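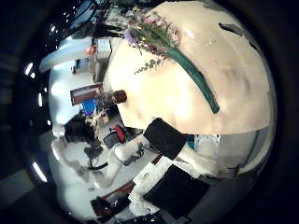
Cut Flower Growers' Support Program: July progress report

Prepared for the Ansari fund by Kęstutis Butkienė

Where we stand

You asked whether the shared cold store is paying its way. My short answer is that I don't know yet, and I would be wary of anyone who says they do. Growers sent 2848 bunches through the store in July, against 2529 in June. That looks like growth. July is also when everything blooms, and we have no figures from last summer to set it against.

Gisteck, who run the store, call the month a success in their own summary. They count bunches going in. I have asked twice for the number thrown out and have been sent a chart with no scale on it.

Sales

Florists took most of the pinks and purples early in the month. White sold slowly until the wedding orders came in. Mixed bunches with greenery brought a better price per stem, though three growers told me the extra wrapping time ate the difference. I believe them. The plan you approved allows no money for labor at the packing bench, and I said so at the time.

The ordering app

Garkenix promised 300 florists signed up by the end of the month. They report 383. I went through the list and found the same shops entered under two spellings, plus several accounts that have never placed an order. Until the list is cleaned up I would not quote either number to your board.

Money

Spending is within budget, mainly because the second van has not been bought. Trilteck's quote came in higher than expected and leaves out the cooling unit. I have not signed it.

Next month

I want waste figures from the store in writing before the next payment goes out. I also suggest holding back the app's marketing money until we can see repeat orders. The growers' meeting is at 6:30 p.m. in the packing shed, and your staff are welcome to come and hear the complaints firsthand.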